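Search this forum Enter keywords Search

Hard water film on cups and bowls, tried most things

kemeys_m
We moved to the Valtport side of the county last year and the water here is a lot harder than what we had before. Every cup and bowl we own has picked up a chalky film on the inside, and the tea drinkers in the house are complaining. The dishwasher is a basic one with no softener built in. I run the normal cycle with powder and rinse aid.

So far I have tried more rinse aid, less powder, and a different brand of powder. More rinse aid helped the glasses a little and did nothing for the stoneware. I don't want to spend 900 dollars on a whole-house softener if there is a cheaper way to live with this. What are people in hard water areas doing?

Meirion Kemeys

potluck_dana
Citric acid. Buy the plain powder, not the branded dishwasher cleaner, it's the same stuff at three times the price. Two tablespoons in the bottom of the empty machine, hot cycle, no detergent. Then do it again with the cups in. I do this once a month.

Also stop leaving the cups in the closed machine overnight. The drops sit there and dry, and whatever was in the water stays on the cup. Open the door when it finishes and get everything onto a rack.

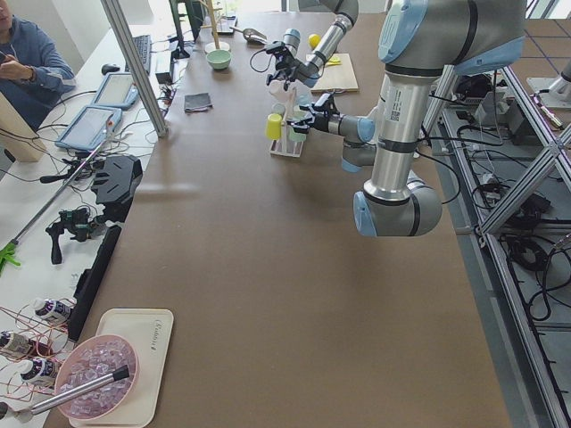

I went from scrubbing mugs every weekend to maybe twice a year. Handles of mugs still get a line where they meet the body, and for that I use an old toothbrush.

rwb588
Citric acid works but I would not run it with cups in if any of them have a metallic rim or printed decoration. I took the gold band off four of my mother's cups that way. Plain glazed stoneware is fine.

potluck_dana
Fair point, mine are all plain.

seixas_street
White vinegar in a bowl on the top rack. Cheap, you already have it, works the same.

rwb588
It doesn't work the same. Vinegar is weaker, and most of it is gone with the first drain. People also say it's hard on rubber seals. I had to replace a door gasket after two years of doing it every week. I can't prove the vinegar did it, but I stopped.

seixas_street
I have done it for 5 years on the same machine and the gasket is fine. Once a week is a lot. I do it every couple of months. Before that I used lemons, which my grandmother swore by. Cut side straight onto the cup, rub, wait ten minutes, rinse.
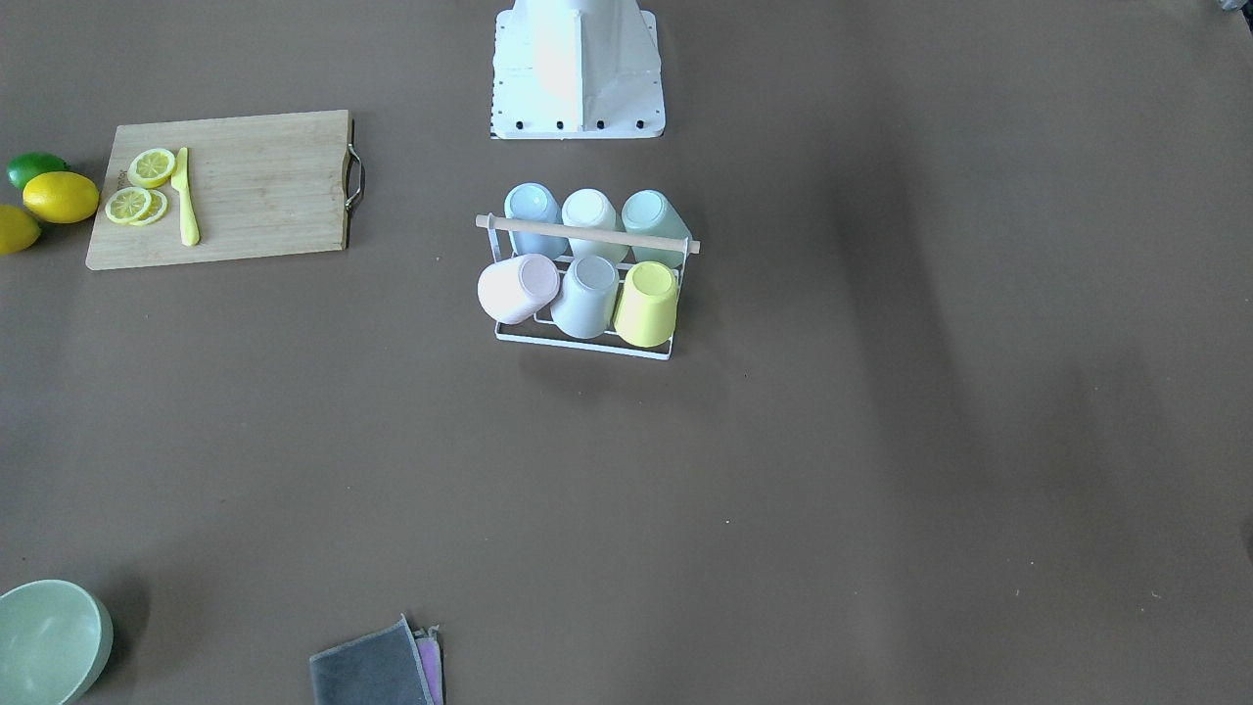

It does take the film off if the film is thin. For a whole cupboard of dishes you would go through a bag of fruit, so vinegar is the sensible choice for quantity. I still use half a lemon on the faucet.

xyao
Before anybody buys anything, get the water tested. Your utility should have a hardness number and may send test strips if you ask. I'm in Troratside and ours came back much harder than I had guessed. I had been putting in half the detergent I needed. Using less powder in hard water is the wrong direction, because part of it gets tied up by the minerals before it can do any cleaning.

The other thing is that there are two kinds of film. If it wipes away with acid, it's scale. If acid does nothing, it's etching, and the surface of the glass is worn. You can't get etching off. Rub one spot with vinegar on a paper towel and see which you have.

Xiaoqing Yao

kemeys_m
Tried the paper towel test. The stoneware cleaned up right away, so that is scale. Two of the older glasses didn't change at all, so I suppose those are done for. I have asked the utility for strips.

hollis_tub
I'll disagree with everybody and say get the softener. I spent years on powders and lemons and whatever else. We put in a Plemix unit for 800 installed and I haven't thought about it since. It helps the water heater and the shower head too, and you aren't just fixing cups.

rwb588
It also needs salt, a drain and floor space. Plenty of people rent. For film on cups it's overkill.

hollis_tub
He didn't say he rents. If he owns, the water heater alone is a good reason.

kemeys_m
We own, but the utility closet is tiny - I would have to move the shelves out to fit one. Going to try the citric acid and the right amount of powder first. 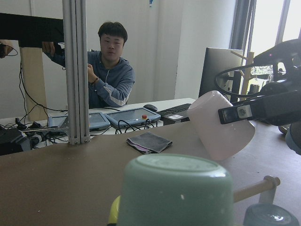 nettie_b
Does it matter how the bowls are loaded? Mine come out worse than the plates.

xyao
Bowls collect water in the foot ring when they sit too flat, and that puddle dries into a white circle. Tilt them so the ring can drain, face them toward the center, and don't let them nest. If yours are deep, put fewer in each row.

nettie_b
Thanks. Mine are packed in pretty tight, so I'll split them over two loads.

kemeys_m
Strips came. We are at the very top of the chart. Full dose of powder from now on, and I ran the citric acid twice. The stoneware looks fine. There is still a little film on the rims of the tall glasses, will report back in April.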